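Omton - Tischszenen mit Küchensachen und Obst
Datenkarte, Stand 25. Mai 2007

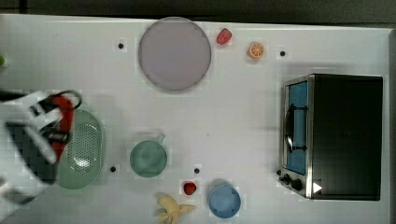

Omton ist eine Sammlung von Aufnahmen zum Thema Tisch decken und aufräumen. Sie gehört zum Projekt Dredach, in dem wir untersuchen, wie man Gegenstände auf einer Arbeitsfläche sinnvoll ordnet. Die Sammlung enthält 931 Szenen. Ich habe diese Datei geschrieben, damit auch Personen ausserhalb vom Projekt die Daten benutzen können.

Inhalt

Gezeigt werden Gegenstände auf einer weissen Tischplatte, von oben gesehen. Es kommen vor: ein grosser runder Teller in Lavendel, ein ovales Sieb in blassem Grün, eine grüne Tasse, Erdbeeren, eine Orangenscheibe und ein kleiner Backofen mit Glasfenster und zwei schwarzen Drehknöpfen. Nicht jeder Gegenstand ist in jeder Szene vorhanden. Der Teller kann leer sein oder etwas tragen, beides ist gültig.

Beschriftung

Zu jeder Szene gibt es eine Textdatei mit einer Zeile pro Gegenstand. In der Zeile stehen Name, Farbe und Lage auf dem Tisch. Die Namen sind deutsch und immer in der Einzahl. Für das Sieb schreiben wir "Sieb" und nie "Schale", in der ersten Version war das leider gemischt. Die Erdbeeren haben als Zusatz "gross" oder "klein". Die schwarzen Punkte in der Tischplatte sind keine Gegenstände und werden nicht beschriftet.

Aufteilung

Die Szenen mit den Nummern 1 bis 805 sind zum Lernen, die letzten 126 zum Prüfen. Bitte die Prüfszenen nicht für die Auswahl von Einstellungen verwenden. Für einen schnellen Versuch liegt im Ordner "klein" eine Auswahl von 60 Szenen, alle aus dem Lernteil.

Bekannte Mängel

Im April wurden 100 Beschriftungen ein zweites Mal kontrolliert. Die meisten Fehler waren bei der Lage, zum Beispiel links und rechts vertauscht. Diese sind korrigiert. Der Rest ist nur einmal kontrolliert - es können also noch Fehler drin sein.
Verdeckte Gegenstände werden beschriftet, wenn man sie noch sicher erkennt.

Benutzung

Für Lehre und Forschung frei, mit Nennung von Omton und der Werkstatt Akande. Die ältere Sammlung Cunda hat eine andere Reihenfolge der Spalten und soll nicht ohne Umwandlung dazugemischt werden.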